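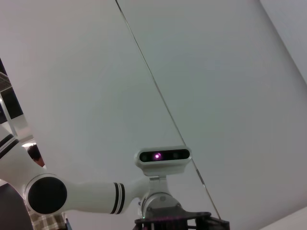 Overhead in the big room at the Tiritz building, Kulby. Pale gray all the way up.

KULBY, Mar 11, 2024 - The big room on the ground floor of the Tiritz building is open for bookings again. New wall panels, new ceiling finish, same doors. Not everybody is thrilled with the joints.

Work started in December and was meant to be over before the new year. It wasn't. The room stayed shut for 12 weeks, the people who use it got moved upstairs or sent home, and the landlord put a notice on the front door that said "shortly" the whole time.

The old walls were plaster over brick, patched so many times that tenants say you could tell the decade by the color. A leak from the floor above finished off one corner last fall. The landlord's first plan was to replaster that corner and leave the rest. Then the plasterer found more soft spots further along, and the plan changed to panels.

The contractor is Jelum, a small outfit from across the river that mostly does shop interiors. Panels came from Văn, also local. Total of 37 boards for the walls, according to the work order taped up in the lobby. They go floor to ceiling, one piece each, no rail, no skirting yet. Skirting is "on order." Has been for a while.

Color is a light gray. The tenants got asked, sort of. A sheet went around with 3 samples on it and a box to tick, and light gray won over cream and something called oat. A few people on the second floor say they never saw the sheet.

So, the joints. Boards that tall don't always sit tight against each other and Jelum left the gaps between them open, no filler and no cover strip. On purpose, the company says. The building moves a little when the heating goes on and off, filler would crack, and the owner would be paying for touch-ups every spring. Some tenants think it looks unfinished and have said so in writing. One letter to the landlord, copied to this site, asks why a room that was closed that long came back "with lines all over it."

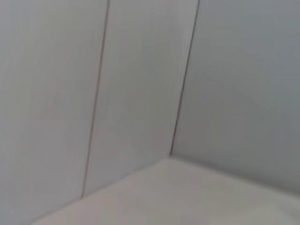

Jelum's answer to the complaints is that the gaps are part of the look, and that cover strips can go on later if the owner wants to pay for them. Strips were priced in the orignal quote and then taken out. Stand near the walls and it's easy to see what the fuss is about. The boards are so close in color that the dark seams between them are the first thing you notice, and one of them goes right down to the inside corner at the floor. The boards themselves are plain, smooth, nothing hung on the stretch we looked at. Whether that reads as neat or as half done depends on who you ask in the building, and we asked a few.

The ground floor tenants like it, mostly. Brighter than before, they said, and the damp smell is gone. A couple of people from the drawing class that used the room before the leak said gray walls beat the old yellow for what they do, no contest. They'd like to pin things up again though, and pinning is off the table. No tacks, no tape, no hooks. A hanging rail has been asked for. The landlord says it's being looked at.

Upstairs, different story. Two tenants told us the money should have gone to the stairwell windows, which rattle. Another wants to know why the rent letter arrived the same week as the reopening notice. The landlord says those two things are not conected. Rent on the offices is reviewed each spring and would have been reviewed with or without new panels.

The ceiling got less attention from everybody. It's pale now, grayish white, close enough to the walls that the room feels like one color from a distance. Jelum says matching was the idea, so that the light bounces around more. The old ceiling had a brown ring from the leak, and the section under the pipe had to come down. The pipe itself was replaced first. That was the part that took so long, says the landlord: the plumber came, found the wrong valve had been delivered, went away, and came back in the new year. Panels sat in the hallway under a tarp for most of that. People with bikes were not happy.

Cost hasn't been published and the landlord wouldn't give us a number. The insurance covered the leak corner only, so the rest is on the owner. Tenants were told in December that none of it would be passed on to them this year. Next year, no answer.

Bookings work the way they did before. Paper calendar in the lobby, pencil only, name and unit. Tenants of the building get first pick until the end of the month, then it opens up to outside groups. Evening slots are going fast by the look of the calendar. Outside groups pay a deposit of 100, returned after the room's been checked. That's up from before. The landlord says the walls are the reason, as a scuffed board can't be patched like plaster and has to be swapped whole. A few spares are being kept in the basement in case.

Rules for the room, as posted:

Nothing fixed to the walls.
Furniture kept a hand's width off the boards.
Wipe marks with a damp cloth, no spray.
Report any board that feels loose. Don't push it back yourself.
Lights off, heating back to low when you leave.

The furniture rule has already caused an argument. The big tables are back down from upstairs and the room loses a bit of floor if they can't go flush against the wall. One group has asked if rubber bumpers on the table edges would do instead. No word yet.

Still to come: the skirting, a decision on cover strips, a decision on the rail. Jelum is due back to check the joints once the heating has gone off for the season, and the company says any board that has shifted by then gets reset for free. The landlord says the strips will be talked about after that visit and not before. Anyone in the building with an opinion on it can leave a note in the box by the mailboxes. Put your unit number on it, the unsigned ones are not being counted.

We've asked Văn whether matching skirting is delayed for everyone or just this job. Will update when they call back.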